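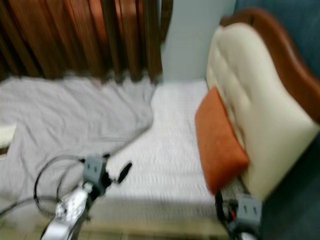
The upholstered headboard, with an orange pillow and the gray blanket still to be straightened.

Guest room at Vastlow House gets its bed back

I stopped in at Vastlow House on 7 November 2019 to see the upstairs guest room, which has been closed since September, and I'm happy to report that there's a proper bed in it again! The old one went out with the carpet (good riddance to both) and for a while you couldn't get past the landing for boxes.

The headboard is what everybody has been asking me about, so let's start there. It's cream, tufted and padded, with a curved brown wooden trim along the top, and it came from the Ó Dálaigh sale out on the county road. Hok-lam Yen, who runs the house, told me she went in for a lamp and came out with a headboard and no lamp. She paid $261 for it, delivery included, and it took 2 people and a lot of muttering to get it up the stairs.

"I'd have paid more," she told me, "but please don't print that until the check clears." It cleared last week, Hok-lam, so in it goes.

The brown curtains make the room feel a lot warmer than I remember it, and they sit nicely against the pale blue-gray wall. I was less sure about the orange pillow when I heard about it over the phone – burnt orange, with a headboard like that? – but propped up against the cream it looks great and I take it all back. The bed wasn't quite finished, with a white cover on and a light gray blanket lying rumpled over one side. Hok-lam wants a heavier blanket for the winter and is still going back and forth between two she has seen at Kemolus. I voted for the plain one. She's leaning toward the checked one.

Still to come are a reading light, a rug and something to be done about the window latch, which rattles when the wind is from the river. The room should be taking bookings again before the holidays, and rates will be up to $100 a night with breakfast. Guests who had stays moved because of the work have first pick of dates, so if you're one of them, call the house before you call your sister-in-law. Parking is still around back, off Trastonar Lane, and the side gate sticks.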